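Plerkandale Institute for Applied Automation
Thread: Can machines do the chores yet?

1/ Members of the public often ask us whether a machine can be bought today that will tidy a home or clear a workbench. The short answer is that some single tasks are close, and most full chores are not. This thread sets out our current position.

2/ We separate a task from a chore. Picking up a sock is a task. Doing the laundry is a chore, with sorting, loading, drying, folding and putting away. A machine may perform one step well and still leave a person to do the remainder.

3/ Between March and September our Allmont workshop ran 482 picking attempts with mixed household and shop-floor items. An attempt counted as a success only if the item was lifted, carried and released in the correct tray with no help from staff.

4/ Rigid items with flat sides gave the best results, at 86 percent. Soft, crumpled and shiny items did noticeably worse. Reflections confuse depth sensors, and a wrapper changes shape once it is touched.

5/ Speed remains a concern. A person clears a small bin of odds and ends in well under a minute. We allowed the machine up to 300 seconds per bin, and it did not always finish within that limit.

6/ Items resting against a wall or in a corner are a known difficulty. The fingers need space on both sides of the object. Our partners at Steltdale are studying whether the item should first be pushed toward the middle – a habit most people have without thinking about it.

7/ Shop floors are ahead of homes in this respect. The bin stays where it was placed, the lighting can be controlled, and the arm may be fixed in position. A kitchen drawer offers none of these conditions.

8/ Mixed bins are the part of the work we consider most relevant to daily life. A studded green block and a crumpled piece of silver foil or wrapper call for quite different grasps, and the system must choose between them each time.
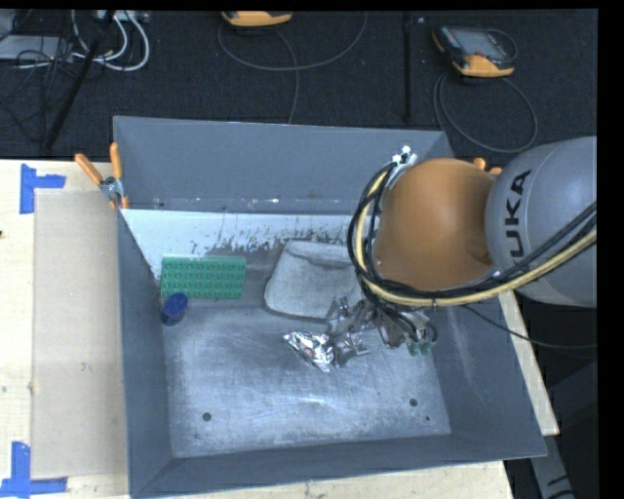

9/ Lau replied to ask whether any of this matters to a household that simply wants the dishes put away, and whether the money would be better spent on a good dishwasher and a second pair of hands.

10/ For most households, at present, yes. A dishwasher does one job reliably and costs far less than an arm of this type. We do not advise any family to delay an ordinary purchase in expectation of a general household robot.

11/ The case is different for small workshops that sort returned or leftover parts. Where the same bin is emptied many times a day, a machine that handles the easy items and sets the rest aside for staff can already be useful.

12/ Phase 2 will add fabric items and closed containers. Results will be posted on this account, including the failed attempts. Questions about the test method may be sent in reply to this thread.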